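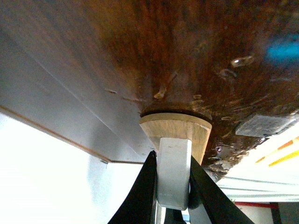

Posted by Jarmila Lukáč, Hiring, Ollholm Furniture Repair
Last updated: April
4 min read
50 shares

Finish Technician (Bench), Full Time

Ollholm repairs and refinishes wooden furniture for private owners, hotels and two county court buildings. The finish room is hiring a bench technician to handle cleaning, stripping, color matching, topcoating and final inspection. The position is permanent and reports to Arvid Amundsen, finish room lead. It is a replacement for a technician who is moving to our upholstery side.

Scope of work

The technician receives pieces from the joinery bench after structural repairs are complete. Each piece arrives with a work order listing the species, the existing finish where known, the sheen requested by the customer and any areas that must be left untouched. The technician tests the existing finish in a hidden location, records the result on the work order and selects a method. Shellac, nitrocellulose lacquer, oil varnish and waterborne coatings all pass through the room. Most orders are partial refinishes, in which a new section has to meet an old one without a visible line.

Regular tasks:

– Solvent testing and identification of existing coatings
– Chemical and mechanical stripping, including carved and turned parts
– Mixing dye and pigment stains to match a sample under both daylight and warm indoor light
– Grain filling, sealing and sanding between coats
– Spray application of lacquer and waterborne topcoats; brush and pad application of shellac
– Burn-in and wax repairs to chips and scratches
– Rubbing out to the specified sheen and recording gloss meter readings
– Undersides, backs and drawer interiors, which are cleaned and sealed on every order unless the work order says otherwise

The last item is asked about at most interviews. Unfinished or failing surfaces on the hidden side take up moisture at a different rate from the show side, and wide tops can cup as a result. The technician is expected to inspect the hidden side of each piece before the show side and to write down what is found.

Equipment

The finish room has two spray booths, a heated drying room, a flow-over strip tank and a mixing bench with a scale and a light cabinet. Job tracking is done in Takix. Prior experience with Takix is not needed; training takes one shift. Respirators are fit-tested before the first day in the booth and again every year. The shop supplies cartridges, gloves, eye protection and coveralls. Technicians may bring their own brushes and scrapers.

Requirements

– Paid experience in furniture refinishing, cabinet finishing or conservation, or a completed trade program in one of these
– Ability to spray a flat panel and a chair without runs or dry spray
– Normal color vision, confirmed by a short screening test
– Ability to lift 50 pounds and to stand for most of a shift
– Clear handwriting or typing for work orders
– Medical clearance to wear a respirator

Useful but not required

– French polishing
– Gilding or graining
– Experience in reading safety data sheets and keeping a solvent log
– Forklift certification

Hours and pay

The day shift starts at 7:00 a.m. Overtime is offered in the weeks before court and hotel deliveries and is voluntary. Pay is hourly and depends on the bench test result. The range is sent to every applicant before the interview. Health coverage begins after the trial period. The shop closes between Christmas and New Year, and those days are paid.

Selection

Applications are read by Jarmila Lukáč and Arvid Amundsen. Applicants who meet the requirements are invited to a phone call, then to a paid bench test at the shop. The test consists of two parts: matching a stained sample on bare maple, and repairing a damaged corner on a lacquered panel. Samples are judged with the applicant's name covered. Yolandi Mabuza from the joinery bench is the second judge. Applicants may keep their panels.

How to apply

Send a resume and no more than six photographs of finished work to the hiring desk, quoting job reference 272. Before and after photographs of the same piece are preferred. State for each piece which coating was used and how it was applied. Cover letters are optional – a short note on your last two jobs is enough. Applications on paper can be left at the front counter during opening hours.

Questions about the work itself go to Arvid Amundsen. Questions about pay, parking or access to the building go to Jarmila Lukáč.

2 comments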